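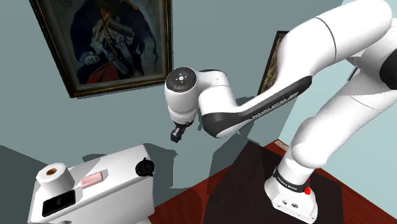
4.2 What the asking prices told me

I'll admit I came to Nullthorpe expecting the river to explain everything. Estate agents certainly think it does - half the listings I read managed to squeeze the word "waterside" into the first line, even for houses with a car park between them and the bank. So I started with the simplest thing I could do, and put all 957 listings into one pile, with the asking price against the walking distance to the water.

The line does slope the way you'd guess (see Figure 7), but it's a messy one. Once I took out the flats and kept only the 432 family houses, most of the slope went with them! A three-bedroom semi on the Tadia estate, a good long walk uphill, was being advertised for much the same money as one on the quay.

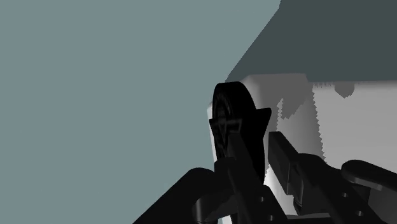

Age seems to matter far more. Houses under 18 years old held their price wherever they stood, and the older ones were all over the place, depending on the roof, the heating and (I suspect) how badly the seller wanted to be gone. Murnus, across the bridge, follows the same pattern with fewer sales to go on.

Figure 7. Asking price against walking distance to the river, Nullthorpe, family houses and flats shown separately. Listings collected in October.

I should say that asking prices are a bit of a wish list. I could match only 40 of the houses to a final sale price, and those are bunched in two streets near the station, so I wouldn't lean on them for anything beyond a rough check. They do sit in the same order as the asking prices, bar a couple of swaps near the bottom. I come back to the gap between the two in section 4.3, where I use the longer run of sales from Murnus.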